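A mat for the big white table

2021-12-02

I put off buying a proper mat for the white table for most of the year. It seemed a lot of money for something flat and brown.

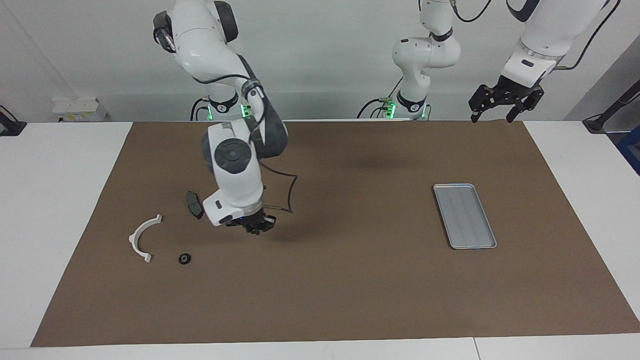
The old arrangement was an offcut of cork and, when that fell to bits, a bath towel. The towel was all right for taking things apart but hopeless for putting them back together. Small screws went into the loops and stayed there until the next wash. I lost two from a door closer in August and ended up ordering a whole new fixing kit to replace them, which cost more than the closer had second-hand.

What I wanted was something big that would lie flat and stop parts rolling about. I looked at a Claken one first. It only came in green and it was too short for the table, so I would have needed two side by side, and I didn't fancy a join in the middle of where I work. Jilik did one in grey at the right length but were out of stock until the new year. In the end I got the brown from Quansah, who sell it off the roll and cut it for you. It took 10 days to come.

It arrived rolled up tight in a cardboard tube and wouldn't lie down. I turned it over, put books on the corners and left it overnight, and in the morning one corner was still lifting. Another night under the toolbox sorted that out. There was a rubbery smell for the first week with the window open. I can't smell it now.

I had it cut a bit smaller than the table on purpose. The white border down each side and along the front is handy. I put my pencil and my mug there, and if I need to wipe up a spill I can get a cloth to the edge without lifting anything. The border at the front is narrower than I meant it to be. I measured it with the tape hooked over the lip of the table and forgot to take that off.

The other thing it has helped with is the seam. The table is two sections pushed together, and there is a thin line where they meet. It has always caught crumbs and bits of swarf. Most of the top is under the mat now, so I only have to clean the short bit that still shows near the front, on the right.

Brown was not my first choice of colour, but it has turned out well for white plastic parts. On the bare table I could put a white bracket down and spend five minutes looking for it. Black bits are a little harder to see than they were. Clear washers are hard to find on anything, so they stay in a jar lid.

I wipe it down with warm water and a drop of washing-up liquid. The seller says it will take heat up to 2000 of something, but the label had rubbed off by the time I read it and I don't plan to find out. I keep the soldering iron on its own stand.

I still need something for the small parts. Covis do a set of shallow trays with five in a pack, and I may get those next if the postage comes down.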